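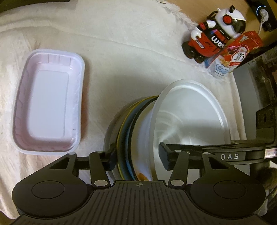 Can plastic trays and dishes go in the Aleo countertop dishwasher?
Most of them can, on the upper level and on the Light program, provided the maker has marked them dishwasher safe.

4. Washing plastic

The dishwasher-safe mark is a claim by whoever made the item. We have seen it on pieces that warped the first time out. Treat it as a starting point, and if you would be upset to lose something, wash it by hand.

4.1 Before the first load

1. Look for a mark on the base of each item. If it has none, keep it out of the machine.
2. Scrape off food. Detergent ads say you can skip this. The filter in the Aleo is small and we would not skip it.
3. Wipe out any oil with a paper towel. Plastic holds on to grease.
4. Check that the spray arm turns freely by hand.

4.2 Loading

1. Slide the upper rack out until it stops.
2. Place deep pieces upside down with one side slightly raised. A flat-bottomed tray left level will come out with a puddle on it.
3. Stand plates and lids on edge between the pins, all facing the center.
4. Lay the mesh cover over anything light. The clips go under the rack rail, and they are stiff when new.
5. Push the rack in and turn the spray arm once more. If it touches anything, reload.

Caution: Never put plastic on the lower level. The heater is directly beneath it.

Note: The box says the rack holds 27 pieces. That figure assumes small saucers and a good deal of patience. With ordinary family dishes expect roughly 14.

4.3 Choosing a program

1. Press Program until the Light lamp comes on.
2. Press Dry once to turn the drying heater off. The lamp beside it goes out.
3. Add detergent to the first line in the cup.
4. Close the door until it clicks twice and press Start.

The Eco program also washes plastic, slowly. Whether it saves you any money depends on your rates, and we would not buy the machine for that alone. Do not use Intensive for plastic, whatever the tablet packet says.

Caution: The Sinix rinse additive supplied in the starter kit is optional. Leave it out for soft plastics. If you see a white film after using it, run an empty Light program before the next load.

4.4 Unloading

1. Wait 2 minutes after the tone before opening the door.
2. Empty the lower level first.
3. Shake the water off plastic items and leave them out on a towel. They will be damp – the "100% dry" sticker on the door was written with glass in mind.
4. Store them only when the rims and corners are dry.

Stains from tomato and curry are usually permanent. Products sold to remove them have done little in our hands.

4.5 Spare parts

Mesh covers and rack clips are sold by Van Leeuwen and through the Ponside parts counter. Covers made before March have a shorter clip that does not fit the current rail, so check the packet.

Section revised 2022-12-31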